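4. What the growers did with the shared dryer

4.1 Getting the beans in

We came to the Dorkmont growers expecting to write mostly about price. The survey in Section 3 had pointed us that way, and price does matter a great deal to people who sell dry beans in small lots. Once we sat down in their kitchens and machine sheds, though, the talk kept swinging back to the dryer at Kang, and it was such good talk that we reorganized the second half of the study to make room for it. We are very glad we did!

The setup is simple. Nine farms along the lower Pokum share one batch dryer and the cleaning line next to it, both housed in an old seed barn at Kang. Each farm owns an equal share. Before the dryer, a grower had two choices when beans came off the field too moist to store: leave them standing and hope, or haul them to the elevator at Rornness, where they were dried, docked for moisture, and mixed in with everyone else's. Mixing was the part that bothered people most. Several of these farms grow older speckled and black types that cooks and small shops ask for by name, and once a load goes into a common bin at Rornness it is simply beans.

With the dryer, the lots stay separate from field to bag. That one change runs through nearly everything reported below. It affects when people harvest, what they plant, how they talk to buyers, and how much they trust each other, and we found it a wonderful thing to trace.

Harvest timing came up first in almost every interview. Growers told us they now cut earlier, while the pods are still a little tough, and accept the extra moisture. Pods that are left until they are crisp tend to shatter, and beans on the ground are lost for good. One grower put it this way: "I used to lie awake listening for rain. Now I lie awake wondering if it's my turn on the dryer, and I'll take that trade." Her field notes, which she was kind enough to let us copy, show the start of cutting moving forward in each season after the dryer was installed. We can't claim that the dryer alone did this, as the weather also differed between seasons, but her own account is clear about why she changed.

4.2 Taking turns

Sharing a machine at harvest is a classic headache. Everyone's crop is ready at the same time, and a bean lot that sits wet in a wagon starts to heat and mold. Much of the writing on shared farm equipment treats this as the main reason such groups fail, so we asked about it at length.

The group's written rule is first come, first served, with a batch limit of 1,000 pounds when more than one farm is waiting. In practice, the order in which lots went through followed that rule only part of the time. Growers swapped. They swapped for moisture, letting a wetter lot go ahead of a drier one. They swapped for the weather, letting the farm with the most still in the field clear its wagons. And they swapped for plain convenience, so that a parent with a school pickup could unload before two in the afternoon. The swaps were settled by text message, and the log sheet at the barn records the result without the reasoning.

What struck us is how well people remembered these favors. Nobody we spoke with kept a written tally, yet when we asked one farm who had given up a turn for them in the last season, the answer matched what the other side told us. We see this as a kind of informal bookkeeping, carried in memory and topped up each fall. It also has limits, which we get to in 4.4.

Ankit Kanaujia, who carried out most of the fall visits for this study, spent six evenings at the barn while batches were running. His notes are full of small practical details that an interview alone would have missed. Growers waiting on a batch cleaned the sieves for whoever was next. They compared seed samples on the tailgate. A good share of the talk was about cooking: which beans held their shape, which ones made a thick broth, how long a year-old bean needed on the stove compared with a fresh one.
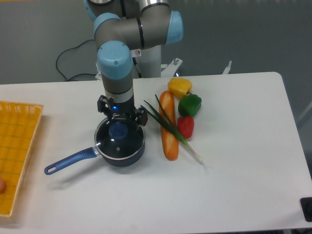
That last topic deserves more attention than it usually gets in work on crop storage. Cooking quality is where drying practice meets the person who eats the beans, and these growers knew it very well. A bean dried too fast or too hot can crack its skin, and a cracked bean falls apart in the pot. Buyers who cook for a living notice at once. Growers who had sold to restaurants were the ones pushing for lower air temperature and longer batches, even though longer batches meant longer waits for everyone. Growers who sold mainly to bulk buyers were happier with a quicker cycle, because a few split skins made no difference to their price.

The group worked out a lovely compromise. Lots headed for table sale run overnight, low and slow, and lots headed for bulk sale run in the daytime on the faster setting. The split fits the rhythm of the work, too. A table lot can be loaded at dusk and left with one person checking it before bed and again at first light, while the daytime runs turn over quickly, with people already on hand.

4.3 What changed in the field

Planting decisions moved more slowly than harvest timing, and we think the reason is seed. A farm that wants to try an older type often has to grow out a small amount for a season or longer before there is enough to plant a useful strip. Even so, the direction was easy to see. Growers who had planted a single type were adding a second, and those with several were giving more ground to the ones that sold under their own name.

The dryer made this possible in a very physical way. A small lot is awkward at an elevator. It takes as much time to receive and test as a large one, and the staff at Rornness were frank that they would rather not handle it. At Kang, a small lot is just a short batch. The cleaning line takes more work between lots, as every stray bean from the last one has to be swept and blown out, but growers did this without complaint where their own seed was at stake. One of them described the cleanup as "the most careful housework I do all year."

We also heard a good deal about rotation. Beans leave a field in decent shape for small grain the next season, and an earlier harvest gives more time to get a cover crop established before the cold sets in. Several growers mentioned rye going in sooner and coming up thicker. We did not measure this, and we would love to see somebody do so. A careful trial that ties early cutting and artificial drying to fall ground cover would be useful well beyond Dorkmont.

The questions in this section stop at the barn door. Soaking, cooking tests, and the rest of kitchen handling are outside the study; Figure 2 shows a robot arm with a two-finger gripper over the lid of a small saucepan. Readers with an interest in cooking time will find that it follows storage age and moisture closely in the accounts we collected, but we did no bench work of our own.

4.4 Where the arrangement strains

It would be easy to come away from all this simply charmed. We were charmed, and we also want to record what did not run smoothly.

The first strain is size. Equal shares made sense when the farms were close to equal in acreage. One of them has since taken on rented ground and now brings far more through the barn than its neighbors. The owner offered to pay more, and the others were slow to agree, partly out of worry that a larger payment would come with a larger voice. At the time of our last visit in April, the matter was still open. All sides described it to us in friendly terms, and all sides described it a little differently.

The second strain is repair. Burner parts for a dryer of this age are hard to find, and the person who understands the machine best is a grower with his own crop to bring in. During one breakdown, loads went to Rornness after all, and lots that had been kept apart since planting ended up in a common bin. People spoke about that week with real sadness. Two growers have since started learning the burner and the fan controls, which seems to us a sensible step and one that other groups could take before the first breakdown comes along.

The third is the memory-based system of favors itself. It works among people who have known each other a long time. A new member arrives with no history, owes nothing, is owed nothing, and has to read the written rule as if it were the whole story. The newest farm in the group told us that the first harvest was confusing for exactly this reason. By the second, they had given up a turn on a rainy evening and been handed one back within days, and from then on they felt like members.

We take up the costs of the dryer, including fuel and the hours spent on cleaning, in Section 5.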